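Zirus two-arm bench for instrument tray sorting

Home > Benches > Sorting and packing > Zirus

Made by Rorent. Sold, fitted and looked after by Vunevwood.
Page updated Jan 7, 2021

The Zirus is a two-arm robot built to work at an ordinary table, on the sort of job that fills the hours in an instrument packing room: take a piece from the tray, put it in the pouch, reach for the next one. We have wanted a machine like this in our range for years, and we're so pleased to finally have it (the team had it running within an hour of the crate being opened, and then we couldn't get anyone to go home).

It was made for places that handle a lot of small metal tools in mixed sets. Dental suppliers, vet groups, training schools and instrument repair shops have all been in touch. The trays vary, the sets vary, and the old kind of fixed automation has never coped well with either. With Zirus you show it the set and it works from there. A new set of up to 18 pieces can be taught in one sitting by the person who already packs it by hand, and no programming is needed.

What changes for the people in the room

We fitted our first pair at Hegedűs, an instrument repair firm with a small packing room at the back of the workshop. Kylie Baxter runs that room. Before the benches went in, everyone on her team spent most of the shift sitting down, sorting forceps and scissors, and the skilled part of the job (checking the joints, the tips, the way a blade closes) was squeezed into whatever time was left.

Now it's the other way about. One person looks after both benches and the others do inspection, at a proper desk with a proper lamp. "I was worried it would be a machine we had to wait on," Kylie told us. "It's more like having a steady pair of hands at the next table. I've got people learning repair work who never had the time for it, and my own wrists are a lot happier too." She also said the first fortnight was hard going, with more stops than she liked, and we'd rather you heard that from us now! Most of those stops came from pouches laid down with a fold in them.

In August the Hegedűs benches packed 3758 pieces between them. Nobody lost their job over it, and two of the team have moved up a pay grade for the inspection work. We can't promise how another firm will use the time it gets back, but we do ask about it at the first meeting, and we like to have the packing staff in the room when we do.

At the table

Each arm ends in a parallel gripper, and the two can work on different things. Forceps, tweezers and scissors can share one steel tray with a raised rim, and the pouch lies open in front of it, within easy reach of the arms.
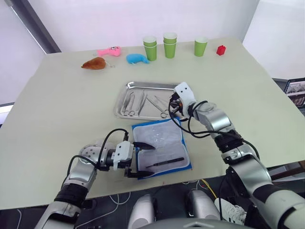
What you get

Two arms on a shared base, with a gripper on each
Head camera and stand
Control unit and touch screen
Foot-operated pause switch with a long lead
Two sets of spare gripper fingers
Two days of training on your own site, using your own trays
A printed handbook (ring bound, so it stays open on the bench)

Main facts

Reach of each arm: 800 mm
Power: normal wall socket
Base weight: almost 482 kg with the ballast fitted, so please check your floor
Largest set: 18 pieces
Teaching: by hand guiding or from the screen
Table: use your own, or ask us for one at the right height

Good to know before you order

Zirus sorts and places. It doesn't clean, it doesn't sterilise, and it won't tell you if a pair of scissors needs sharpening. Those jobs stay with your people and your existing equipment.

A plain, pale table top gives the camera the best chance. Very shiny trays are fine in most rooms, though strong sunlight falling straight on the steel can slow it down, and a blind usually sorts that out.

The arms stop when they meet resistance. You will still need a risk assessment for your own room, and we'll go through it with you on the site visit. Allow enough space for someone to walk behind the base without stepping over leads.

Try it with your own tray

Bring a tray and a few pouches to the Vunevwood showroom and we'll teach the set while you watch, or let you do it yourself, which is much more fun. Bring whoever does the packing as well. They always ask the best questions, and they'll spot things about your sets that we would miss.

Visits are free and take a morning. Prices depend on the table and the number of benches, and we send a written quote after the visit.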